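Hands-on: Wollix hand-held gripper kit
October issue, by Teresa McGrath
Last updated 4:40 p.m.

Quick one this month as the tool roundup ate most of my pages. Several of you wrote in asking if the Wollix kit is worth the money, the one Waline now sells for recording tasks by hand and then training an arm on them. Short answer, mostly yes. Longer answer below, with the gripes.

What you get: two hand-held grippers, each with its own camera, a charging dock, spare finger pads, a calibration card and a license for the desktop software. Case is decent. Foam inside is cut a bit tight and you will swear at it the first time you put things away. The arm is not included, and you don't need one to start. You can record for weeks before you ever plug one in, and I'd say that's the whole attraction for a small shop.

Setup took us 30 minutes with the printed guide. The printed guide skips the step where you pair the second gripper, so go to the PDF for that. Emiko Kubo did the pairing at our end and had both going before I'd found my glasses. Firmware update on first start, let it finish.

Weight is fine for an hour. After that my wrist knew about it. Emiko has smaller hands than me and found the trigger a long reach, there's a short trigger in the accessories list but it was out of stock when I looked. Somebody at Waline should put that in the box.

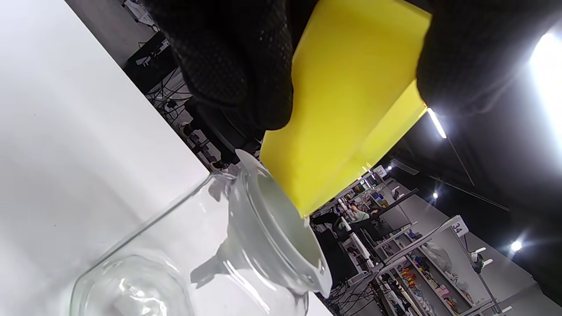
Pouring is where I'd point anyone trying to decide. Pick and place is easy to record and pretty much every kit on the market does it OK. Pouring is fussier — the angle matters, the speed matters, and the view has to hold both the thing doing the pouring and the thing being filled. With a funnel standing in the neck of a glass jar and the yellow piece tipped down to the rim, the Wollix camera keeps the lot in view, right down to the stem showing through the glass. Clear glass is a pain for a lot of these cameras, so good marks there. The wide lens also pulls in a great deal of the room. Desks, shelves, ceiling lights, everything. If you have paperwork lying around that shouldn't be recorded, move it first.

The lights are my main gripe on picture quality. Bright fittings overhead glare badly when you tilt the tool, and auto exposure is slow to catch up. There is a manual setting, buried under Device, then Advanced, then a second Advanced (yes). Set it once at the start of the day and leave it alone.

Software next. The trimming screen is good, better than I expected. Drag the ends, tag the task, save. Bad takes go in a bin you can empty later. Exporting is slower than it should be and there's no progress bar, just a spinning thing, so I went and made coffee and came back and it was still spining. Labels are searchable, but only if you spell them the way you did the first time. Pick your names early and write them down.

Battery gave us almost 5 hours of stop-start use. The dock charges both grippers at once. The cable on the dock is too short for a normal bench.

Support was OK. Emailed a question on the calibration card and got a real reply the same afternoon, with a link that worked. Phone line rang out twice.

Compared with the Hallstead kit we looked at in the spring: Hallstead has the nicer trigger and a lighter body, Wollix has the better camera and much better trimming. Hallstead also wants a yearly fee for exports, which put me right off. If all you record is boxes and bins, either will do and you may as well buy on price. For jars, lids, funnels, anything see-through, Wollix.

Scanlon has the kit on short-term hire if you'd sooner try before buying. Ask for the newer finger pads, the older set is slippery on glass and they still have a few knocking about. Hire includes the software but recordings have to be exported before the kit goes back, the license goes with it. Don't leave that to the last hour, see spinning thing.

We're keeping ours through the winter. Emiko wants to do lids next. Send me your own results, good or bad, and I'll run a few if theres room.

Contact the editor | Copyright, all rights reserved | Back to top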